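Bin picking, part four: collecting the grasps

June 2020
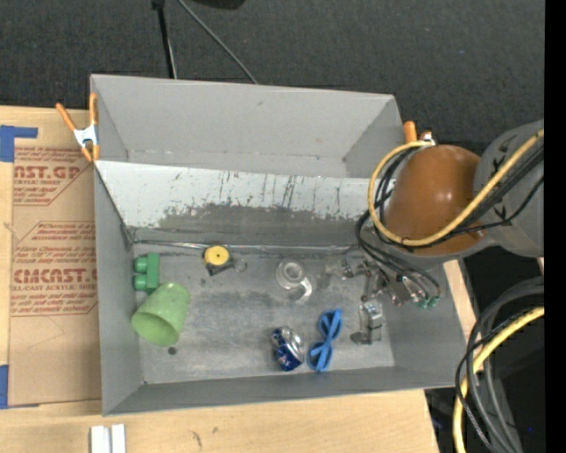 The last part covered mounting the arm and calibrating the overhead camera against its base. With that done, the remaining work is data, and the data takes longer than everything else put together.

The set I am building is called Nidov. Each example has a camera view of the bin before the attempt, the pose commanded to the gripper, the gripper opening after it closes, and one bit for success. Success is decided after the lift. If the fingers stop before they are fully shut and are still apart 5 seconds later, the attempt counts. Thin items defeat this test, so for those I compare the view before with the view after.

The first target was 3,000 attempts. After throwing out the ones with a missing view or a planner fault, 2,099 were usable. Most of the losses came from one bug in Skemer, my logging script, which wrote the pose in the camera's axes whenever the arm had been restarted part way through a session. I could have converted them back, but I had not stored the restart times. They are stored now.

Objects matter more than I expected. My November set used plain wooden blocks, and the model trained on it was good at wooden blocks. The present mix is household things and toys: a plastic cup, a clear mug, a toy brick, a crushed drinks can, a pair of blue novelty sunglasses. The clear mug is the awkward one. Depth readings go straight through the sides, so the model has to work from the colour view and whatever it can make of the handle. The can is easy to find and hard to label, as its shape may change with each squeeze.

The bin has sloped walls, which send some items back towards the middle after a failed grasp. It does not help with anything lying tight against the foot of a wall. The planner, Bonsu, rejects poses that would put the wrist housing into the rim, and that leaves the edges of the floor thinly covered. I now draw 58 per cent of the random poses from the outer band to make up for it.

Two changes for the next run. Items will be swapped on a fixed schedule, where before I swapped them when I got bored. The failed attempts will also be split into "closed on nothing" and "held, then dropped", as the single bit hides a difference the model could use. The log format has a spare field for it.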